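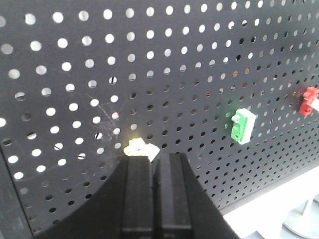 Search this site Enter keywords Go

Holes in the wall

How pegboard came back to the workshop, the kitchen and the cupboard under the stairs, and what to know before you put one up

Most houses in Drundwood have a pegboard somewhere. The village was built in one go, as housing for people who worked at the Podel works, and each house was handed over with a brick shed at the bottom of the garden and a sheet of perforated board on the back wall of the shed. The works has gone. A good number of the boards are still up, under several coats of paint, with the outlines of somebody's spanners drawn on them in black.

For a long time they were the sort of thing that new owners took down in the first month. Now people are putting them back, and they are putting them in places where the Podel families would never have thought to have one. On one street alone I was shown a board in a kitchen with pans on it, a board in a hallway with dog leads and bike lights, and a board above a sewing table that held over 200 reels of thread, arranged by colour. The owner of the thread told me she had stopped buying duplicates of navy blue. She had owned 11 of them.

The idea is very simple. You have a stiff sheet with holes at even spacing, held a little way off the wall. Hooks go through the holes and catch behind. You can hang things anywhere on it, and when you want to hang something different you move the hooks. There are no screws to fill and no shelf to take down.

What it is made of

The old Drundwood boards are hardboard, brown where the paint has chipped, and they have done well considering that some of them have lived through decades of damp winters. Hardboard is still the cheapest thing you can buy and it is easy to cut with an ordinary saw. Its trouble is the holes. Every time a hook is pulled out and pushed back in, the edge of the hole wears a little, and after some years the hooks in the busiest part of the board start to droop. Damp makes this worse. A hardboard sheet that has swollen once will never be quite flat again.

Steel is at the other end. It is heavy and dear, and cutting it at home is an unpleasant job, so it tends to be sold as small panels that go up side by side. The holes do not wear. Magnets stick to it, which people with small drill bits and craft knives like very much. In an unheated shed it needs a sound coat of paint, and any scratch should be touched up before it rusts.

Plastic panels have got better. The early ones bent under a hammer. The ones I handled for this piece were stiff enough for kitchen things and most garden hand tools, and they wipe clean. I would not hang a big vice or a chainsaw on one.

Plywood with drilled holes is the one you see in magazines like this, usually with thick wooden pegs and a plant. It looks well in a living room. You can make one yourself if you have a drill stand and a lot of patience, but the holes must be at the same angle all the way across or the pegs will point in different directions.

The gap behind

The commonest mistake is to screw the board flat to the wall. It looks neat until you try to fit a hook and find there is no room behind for the hook to turn. The board needs battens, which are just strips of wood fixed to the wall first, and then the board is screwed to the battens. For the usual sort of hook 20 mm is plenty.

Put battens round all the edges and one up the middle if the board is wide. Without the middle one a loaded board will bow out, and when you lift a heavy tool off it the whole sheet moves and rattles. Bear in mind that the holes in front of a batten are blocked, so work out where the battens will fall before you decide where things will go.

Not every board goes against a wall. At Urquhart, the hire shop on the Drundwood road, the boards stand out in the middle of the floor in timber frames, with tools on both faces. They were put in as a way of dividing the counter from the repair area without making either of them dark. Light comes through the holes. Staff at the repair bench can tell when there is a customer at the counter by the change in it, and they come out before the bell is rung.

A standing board like this has to be fixed at the floor and, if possible, at the ceiling. The weight is all on the face, and a board that is loaded on one side only will want to fall over on that side. The ones at Urquhart are bolted to the concrete.

Planning it on the floor

Everyone I spoke to gave the same advice about layout. Lay the board on the floor before it goes up, and put everything you want to hang on top of it. Move things about until they fit. Leave more space than seems necessary, because a hand has to get round each handle.

Heavy things go low and near a batten. Things used every day go between the waist and the shoulder. Anything sharp goes above the reach of children, with the blade turned in. Long things such as saws and levels waste a lot of room if they are hung straight down, and it is worth trying them at a slant or along the top edge.

Take a photograph of it from above when you are satisfied. By the time you have put the battens up and had a cup of tea you will have forgotten half of it.

Then there is the matter of outlines. In the old sheds they were painted on, and they worked. An empty shape told you what was missing and where it should go back to. They also meant that nothing could ever be moved. One Drundwood man still has his father-in-law's outlines on the board and hangs his own tools over them, and none of them match. If you want outlines, use masking tape or a chalk pen for the first six months. Paint them in once you are sure.

Hooks

More people give up on pegboard over the hooks than over the board. The cheap ones come out in your hand along with the pliers. You then drop one or the other, and the hook goes under the bench and is not seen again.

There are three cures. The first is to buy hooks with a second leg, which goes into the hole below and stops the hook tipping. The second is a small plastic clip that goes over the shank and is pushed into the board. These cost pennies and they hold well, though they snap if you move them often. The third is a blob of hot glue behind the hook, which is what the hire shop does with anything that has a settled place. It peels off when it has to.

Check the hole size before you order. There are two common sizes and thick hooks will not go into small holes. Thin hooks will go into large holes and wobble for ever. The Claketti hooks sold at the market in Podel are bent from one piece of wire and fit the larger size only, and I know this because I bought a bag of them for a board with the smaller.

Baskets and jars are useful for anything too small to hang, but go easy. A basket on a board becomes a place to drop things, and before long it has dead batteries and a single glove in it. Six inches wide is big enough.

Keeping it clean

Pegboard collects dust, and on a dark one it shows. Charcoal and black boards have been the fashion lately and they do set off bright handles nicely, but they show every scuff as a pale mark, and a cobweb stretched over a few holes will catch the light from across the room. Spiders are fond of the gap at the back. It is dry, it is sheltered and there are doors all over it.

The best tool is a vacuum cleaner with a soft brush on the end, run over the face from the top down. Cobwebs are better picked off with a dry paintbrush, twisted as you go so that the threads wind on to it. A wet cloth just pushes them into the holes, and on hardboard a wet cloth should be kept away from the holes altogether. For greasy marks on painted or plastic boards use a cloth wrung nearly dry, with a drop of washing-up liquid.

Once a year it is worth taking everything down. July is a good time for sheds, as you can put it all out on the grass. Wipe the tools, oil what needs oiling, and be strict about anything that has not left its hook since the last time. Then shine a torch into the gap from the side. You may find a hook or two resting on the bottom batten.

Repainting is possible but slow. Use a small foam roller and very little paint, in thin coats. A loaded brush will fill the holes and you will spend the evening clearing them with a skewer. On an old board it is sometimes easier to turn it round and use the back.

Where to look

Offcuts are the cheapest way to start, and a piece the size of a tea tray is enough to find out whether you will use it. The hire shop keeps a stack by the door. Several of the original Drundwood boards will be on sale at the village hall on 15th March, along with the hooks that came off them, which are sold by weight in paper bags. Bring a tape measure and something to tie the board to the roof of the car.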